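sim-manip-users mailing list
Subject: Re: [sim-manip] Ferico two-finger vs Sitari three-finger, laundry room task
Date: 9 January 2020

On the earlier post:

> We are choosing between the Ferico and the Sitari for the simulated
> household set. Has anyone run both on the same arm model with the
> same controller? The published numbers use different contact
> settings and I can't compare them.
>
> Also, does the camera placement matter as much as people say?

We have run both, on the Keane arm model, with the stock impedance controller at 400 Hz. Contact settings were identical for the two grippers: same friction, same solver, 16 iterations per step. Each gripper had 115 episodes on the door handle and the same again on small curved parts. Starting poses came from one seed list.

On the small parts the Sitari did better when the approach was off by a few degrees. The third finger pulls the part into the palm before the grip force comes up. The Ferico needs the approach angle right, but it closes faster and its contact model is far less trouble. With the Sitari we saw jitter at the fingertips whenever the solver ran short of iterations, and nearly 20 episodes had to be thrown out for that alone. Low camera resolution hurts both. A dark blue part on a dark brown background is hard going for the pose estimator at this quality. 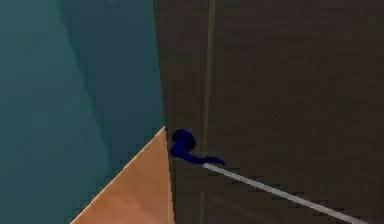

Lodley replied off-list that the jitter goes away if the fingertip pads are given a slightly softer contact and the time step is halved. That costs too much for our batch runs, but it may suit anyone working on single episodes. The same reply asked whether we had tried the Ferico with the longer fingers. We have not. The mesh for those has a wrong inertia value in the version we hold.

On cameras, we compared a wrist view with a raised room view, both rendered at the same size and passed through the same compression. Neither was given a depth channel.
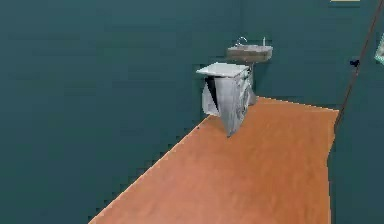
Success rates for the door handle barely moved between the two views, and the difference is within what we get from changing the seed. Time to first contact was shorter with the room view for both grippers. The likely cause is the base planner, which gets a long run of orange-brown floor with a clear line against the teal wall and can use the washing machine as a landmark. The handle itself is only a small, nearly black shape at that distance, so the final approach still has to come from the wrist.

Settings files for both grippers are in the usual directory. The Sitari one has the old pad stiffness in it and needs editing by hand. I will put up the longer-finger results in February if the mesh is fixed by then.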